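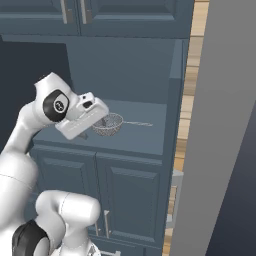 Dymphna Noonan objects that catalog value is "at least a starting point," and that I was unfair to it last week. Fine. A starting point for what, though? She bought a set listed at $90 and was offered $6 for it by the first dealer she asked. I would like to know what that number was starting.

## Session 4: What a stamp is worth, and who says so

**Reading:** Barta catalog, introduction only. Read the part on pricing twice. It is in small type.

### 1. Catalog value

The Barta prices a stamp in a stated condition, sold by a dealer, one at a time, to somebody who wants that stamp. Change any of those and the figure stops applying. Most collections fail on condition alone:

- hinge marks or disturbed gum
- short or pulled perforations
- thins (hold the stamp face down over a dark tray with a little watermark fluid)
- heavy cancels that hide the design

There is also a minimum listing price. The cheapest stamps in the book all carry it, common as they are, and it mostly covers the dealer's time in pulling one from stock. Adding up 200 minimums and calling the total an estate is a mistake I have seen in print.

### 2. Limited editions

Take the Zirnska souvenir sheet we passed around. The leaflet says the edition is limited to 2,849 numbered sheets. Questions I'd want settled before paying extra:

1. Does the number include the imperforate version, or is that a separate run?
2. Were proofs and presentation copies counted?
3. How many people collect Zirnska at all?

The third matters most and the leaflet is silent on it. A small printing with fewer buyers than sheets is not scarce in any sense that helps you sell it.

### 3. Auction results

Better evidence, with problems of its own. A published result may or may not include the buyer's premium – check the terms of sale each time, since houses differ. Unsold lots tend to drop out of summaries. Trultard prints its unsold lots in gray at the back of the list, and I recommend reading that page first.

One high result means two bidders wanted the same thing on the same day. Look for several sales of the same item in the same grade. If you can't find them, write "no reliable price" in your notes and leave it there.

### 4. Certificates

A certificate is an opinion, dated and signed. Read what it says about regumming and reperforation, and compare the photo with the stamp in front of you, perf by perf. Oanh Lò asked whether an old certificate still counts. It counts as an old opinion. Stamps get damaged and repaired after the paper is issued.

Kadness sells "certified" packets. Ask certified by whom, and as what.

### For next time

Pick one stamp you own. Bring its catalog value, two auction results and a written dealer offer. Estimates from online asking prices will be handed back. We start perforation gauges in October, so order one now if you don't have one.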